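Date: 17 August 2026
List: Alavine teleop users
Subject: Re: Glove demos and the thumb problem

> We started recording the fruit-to-plate task in May with the
> glove and have 51 demos so far. Most of them replay fine. The
> ones that don't are nearly all cases where the thumb gets to
> the object before the fingers do and pushes it away. Is anyone
> else seeing this with the Alavine retargeting, or is it how our
> people are moving? We are using the default hand scale and the
> default smoothing.
>
> Also, does it matter if the operator always takes the fruit in
> the same order?

We had the same thing at Eltmont over the spring. In our case it was partly the retargeting and partly the operators, and it took a while to separate the two.

The default hand scale is set for a fairly large hand. If your operator has smaller hands, the robot thumb closes early in relation to the fingers. Go into the Nerkent config and set the scale per operator, not per session. We keep one file for each person and load it before the glove is zeroed. If you load it after zeroing, the old offsets stay in place and you won't get a warning – that cost us 16 demos.

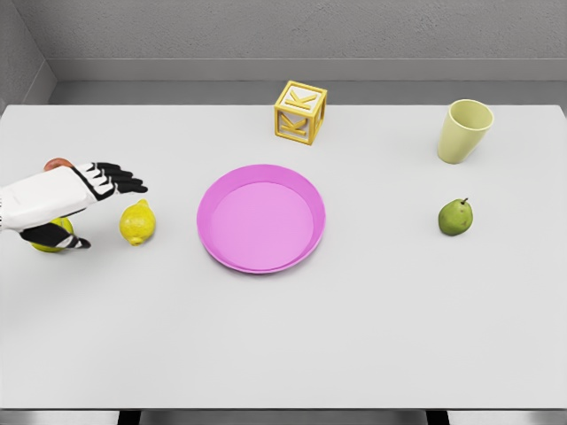
Approach is the other half of it. We ask operators to come in over the object with the hand already open, hold there for a moment, and only then go down and close. With the fingers stretched forward and the thumb dropped below the palm, the gap is wide enough for a round fruit, and the policy gets a clear pre-grasp pose to learn from. Watch the neighbors too. A lemon sitting right by the thumb and fingertips, like this one, is easy to knock if the operator swings the hand sideways on the way to the plate. Tell them to lift first and then travel. We throw out any demo where a second object moves, even if the right one ends up on the plate.

On smoothing, I would turn it down. The default hides the small corrections people make just before contact, and those are worth keeping. We run it at 2 and the replays look a bit jittery in free space but close better.

On the order question, yes, it matters. Our first set was done by one person who always worked left to right, and the policy did the same thing no matter what the prompt said. Now the target is drawn at random before each demo and the layout is reset every time. We leave things like the cup and the letter block on the table as distractors and never use them as targets in this task.

If you want a quick check before recording more, take 20 of your existing demos and plot thumb flexion against height above the table. In the good ones the thumb stays nearly flat until the hand stops descending. The bad ones show up right away.

The Salinas group posted a script for that plot in the list archive. It expects the older log format, so you will have to rename the joint columns first. I can send our patched copy if that helps.

– Eltmont sim desk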